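Trultura Gardens list
Re: [trultura] Sealing a round patio, and what to do about the edge
Monday, November 23, 2009

On Friday Bart Bakker wrote:

> We have a round concrete patio at the new house, put in by the
> people before us. Grass on all sides of the curve. It soaks up every
> drop of anything and there is green starting on the shady half. I have
> two quotes for cleaning and sealing, one for 938 pounds and one for
> 1251. The dearer one is using a product called Civar. Is it worth
> it, or should I do it myself, or leave it alone? Also the lawn is
> creeping over the edge and I can't get the mower to follow the curve
> without scalping it. Also, pots. My wife has put hers straight on
> the concrete and I seem to remember someone on here saying not to.
>
> Bart

Bart,

Three questions there, so I'll take them one at a time. We had much the same thing at our last place and I got a good deal of it wrong the first year.

The sealing

I wouldn't pay either of those prices before spring. Concrete wants to be properly dry right through before you seal it, and you will not get that between now and March. If a firm offers to come before Christmas, ask them how they mean to dry it. Ours was sealed in a mild week in December by a man who was very sure of himself, and by Easter it had gone milky in patches and was peeling along the north side. We then had to strip it, and stripping is a worse job than the one you started with.

I haven't used Civar myself. I used Nuchit, the matt one, two thin coats with a roller on a pole. It doesn't change the look much, but water sits up on it. The tin says one day between coats and I gave it two. Keep off it with furniture for 10 days afterwards, whatever the tin says, or the chair feet will leave rings.

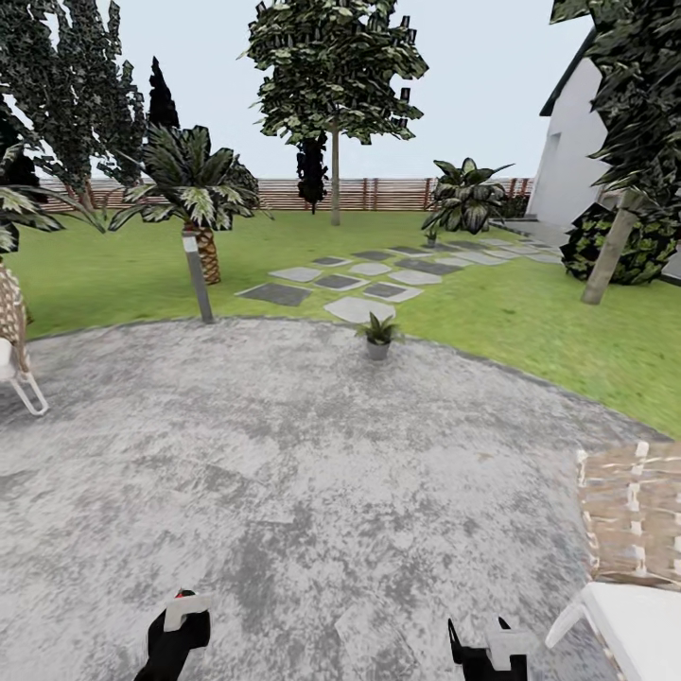

As for the green, that is algae and you don't need a contractor for it. A stiff brush and a patio cleaner on a dull, still day will shift most of it. Go easy with a pressure washer. It takes the fine surface off and leaves the stone showing, and then the green comes back faster as it has more to hold on to. If you must use one, keep the nozzle well back and use the fan setting.

Before you spend anything, put a hose on the middle and see where the water goes. A proper slab should fall towards one side. If you get a puddle that sits there, no sealer will cure it, and you would be better off putting the money towards having the low spot made up. Someone at the Jornano allotments had theirs done a couple of years back and might say who did it, if they're reading.

The pots

It was probably me who said not to. Concrete stays cold and holds the wet, and a pot sitting flat on it can't drain, so the roots at the bottom rot while the top looks fine. You also get a stain the shape of the pot. All it needs is a gap. Pot feet are sold in sets but bits of broken tile do just as well, three to a pot.
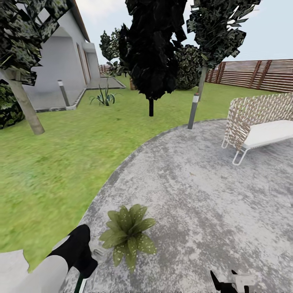
Drainage matters most for soft, leafy things. Heathers and sedums will put up with a lot, and box doesn't seem to care either way. The ones I'd worry about are low plants with broad leaves spreading out in a rosette, like the green one with the pale speckles there, sitting right down on the concrete. With leaves going out in all directions they cover the top of the compost, so you can't see how wet it is, and people water them again to be on the safe side. Lift the leaves and put a finger in first. In a wet November I don't water mine at all.

One more thing on pots. If you do seal in the spring, move every one of them off the slab and leave them off. I worked around the two big ones, thinking nobody would ever see underneath, and the following year we moved them.

The edge

You can't mow a curve like that with the wheels half on and half off, at least I never could. The mower drops on the grass side and you get the scalping you describe. What worked for us was to make the grass stop a little short of the concrete and fill the gap with something.

If the lawn is higher than the slab, cut a clean face all the way round with a half-moon iron, standing on a board. Take it out a strip at a time and don't try to do the whole circle in one go. I did and couldn't stand up straight the next day. We made the gap 10 centimetres wide and filled it with pea gravel. It drains well and you can run one wheel of the mower in it if you pack it down. 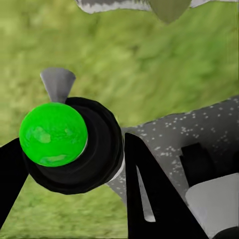 Gravel does travel. It gets kicked on to the patio and then into the mower, so have a quick sweep before you cut. If that would annoy you, set bricks in the gap instead, just below the level of the grass. It costs more and takes a weekend, but you do it once. Flexible metal edging is the other choice and it follows a curve nicely. The plastic sort lifted in the first frost here and I pulled it out.

Leave all the cutting until the ground firms up. If you walk round and round a wet lawn now you will have a path there until summer.

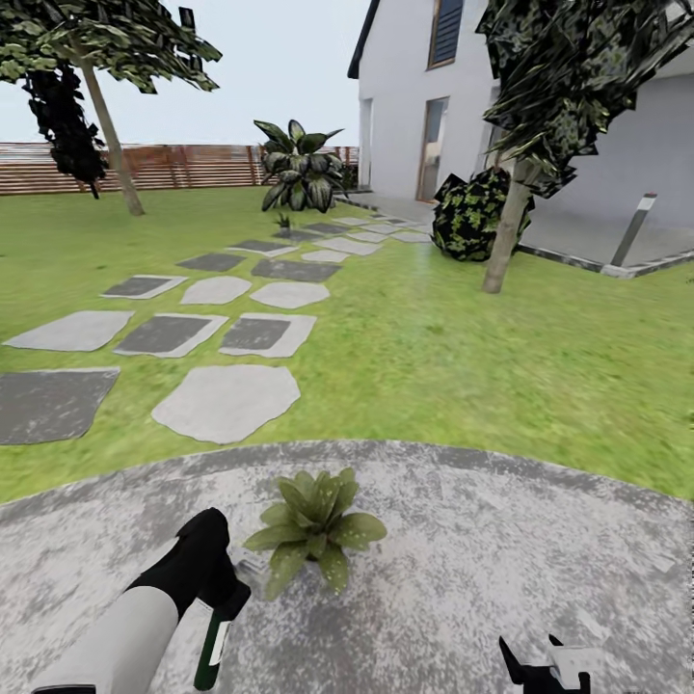
What I would do, and when

Now: brush off the algae, get the pots up on feet, do the hose test. Keep the leaves off, they stain too.

March: edge and gravel, on a dry week if there is one.

After that: wait for a good run of dry weather, then clean it again and seal it. Ask both firms whether their price holds until then, and whether it includes a second coat. The cheaper one might not. If you decide to do it yourself I still have the roller pole and you are welcome to borrow it, only I want it back before June.

Does anyone else have experience of Civar on older concrete? I'd like to know too.

Margaret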